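5. Setting up the workspace in Mestilia Planner

This section explains how to teach the planner where the table is, which area the two arms may share, and which objects they are allowed to touch. Please complete section 4 (connecting the arms and checking the joint zero) before you continue. If you change the position of an arm on the rail later, you must repeat everything from step 5.1.

5.1 Load the cell description

1. Start the Mestilia server and wait until the status line says READY.

2. Open Cell > Load and choose the file for two arms on one rail. The file for a single arm looks almost the same in the list, so please read the name to the end.

3. Check that both arms appear in the 3D view in the same pose as the real arms. Small differences at the wrist are normal if the gripper brackets are not yet in the model.

4. If left and right are exchanged, do not exchange the cables. Open Cell > Ports and press Swap.

Note: The walls of the enclosure are stored as flat planes. If you cover the walls with fabric, move each plane inward by 25 mm, so that the arms keep away from the folds.

5.2 Define the table plane

1. Press Free Drive for the left arm. The arm becomes soft, so hold it by the upper link before you press.

2. Touch the table with the fingertip at 3 points which are far from each other. Press Record at each point.

3. Repeat with the right arm.

4. Press Fit. The planner shows the error between the two planes. It should be below 2 mm. If it is higher, record the points again and do not push the finger into the surface.

Caution: Never record a point on top of an object, also not on a thin one such as a folding board. The planner will believe the table is higher on this side, and the other arm can later hit the real surface.

5.3 Teach the background

The perception module compares the live camera picture with a stored picture of the cell. A wall with a strong pattern is allowed, but it must be taught first.

1. Take all objects off the table and move both arms to Park.

2. Press Learn Background and do not open the enclosure until the bar is full.

3. Open the mask editor and draw a line along the base of the back wall. Everything behind this line is ignored by the detector.

4. Draw a second line along the rail. Objects that lie on the lower floor in front of it are then not offered as targets.

5.4 Check the detection with mixed objects

1. Put back a mix of objects, large and small, with different colors. Place one large flat item near the back wall and the small ones in the middle, where both arms can reach. Include at least one white piece, as white on a light gray table is the hardest case for the detector.

2. Bring both grippers over the table, as they will be in normal work.

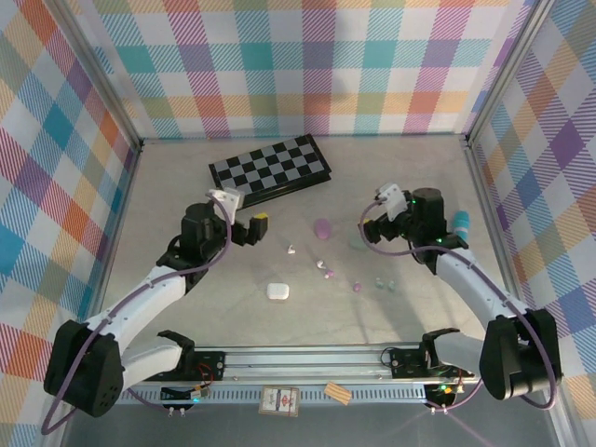
3. Press Detect. Each object should receive one outline and one number. Two small pieces lying side by side are often joined into one outline – in this case raise the Split value one step and press Detect again.

4. Look at the outlines near the fingers. If a part of the gripper is marked as an object, the arm mask is too narrow. Open Mask > Arms and add 3 mm.

5. Save the result. The default name is the cell name with a counter, for example cell_352.

Note: Translucent pieces may be missing from the list. You can add them by hand with Add Target, but the planner will then use a fixed grasp height.

5.5 Set the shared zone

1. Open Zones and select Shared.

2. Drag the zone until it covers the middle of the table. Only one arm can enter the zone at a time, and the other one waits outside.

3. Choose which arm has priority. The default is the left arm.

4. Run the test motion at low speed and keep one hand on the stop button.

If the planner stops with the message "No path for second arm", the shared zone is too wide. Make it smaller from the right side first and run the test again.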